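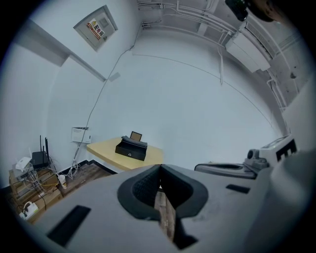
Gripper with padded fingers, in front of the table and the black box.

Ongate Hand-Held Gripper, Club Set
Sold by Harnmont School Supply
Item 331
Price: on request, schools and clubs only

Overview
The Ongate is a gripper you hold and work yourself. A student picks things up with it, the camera records how it was done, and the recordings are used later to teach a robot arm the same job. The maker's leaflet says a club can be "teaching robots by lunchtime." We have sold the set since September and would not put it that way. Getting one usable batch of recordings out of a group of teenagers takes most of a term, and a good part of that goes to arguing over which takes to throw out.

We stock it anyway. It is sturdy, the pads can be replaced, and it gets students handling a real tool early on. Please read the rest of this page before you order.

What you get
Hand-held gripper, light-gray housing, black padded fingers
Second gripper, for two-handed work
Spare finger pads, 2 pairs
Camera and mount
Data cable
Printed task cards, 17 in the pack

Not included: computer, storage drive, robot arm. The arm is the part people assume is in the carton. It isn't, and the set will not move anything unless a person is holding it.

Who it suits
Clubs that already have a coach who is comfortable with file transfers and a bit of scripting. Students of 14 and up manage the grip well. Younger ones find the housing bulky and start using both hands on one unit, so those recordings are no good for the two-handed tasks.

If your club is getting ready for a driving or ball-throwing contest, buy something else. A club that wants to know where a robot's training material comes from, and is willing to be bored for a few weeks finding out, will get its money's worth.

About the task cards
The cards cover picking up, putting down, opening and closing, and passing an item from one gripper to the other. Opening a box with a hinged lid is a good first job and we would start there, whatever order the leaflet suggests. The folding tasks near the end of the pack are too hard for most beginners, and the instructions for them read as if they were written by somebody who had not tried them.

Any table will do. Keep the same one for the whole project and mark the spot where the object starts. Clubs skip this and then ask us why the results are poor.

A word on claims
The leaflet also says that 26 recordings are enough to teach a new task. We asked Andreadis, the importer, where that number came from and have not had an answer we could print. Treat it as advertising. Plan for many more, and plan for the arm to miss even then.

Coach's note
Gualtiero Caputo runs the Camico after-school robotics class and has used the set with two groups. He wrote to us: "The kids thought the machine would learn by itself. It didn't, and they were annoyed for a week, and then they started looking properly at how they pick up a cup. I'd buy it again. I would not pay extra for the software." We don't sell the software upgrade.

Care
Wipe the pads with a damp cloth and let them dry before use. Don't pull the fingers apart by hand. Check the knob on top of the gripper before each session and tighten it if it turns freely. Store the set out of direct sun.

Returns
Unopened sets can come back for a full refund. Opened sets can come back if a part is faulty. "The robot did not learn" is not a fault under our terms, and we have been asked.

Page last changed November 21, 2020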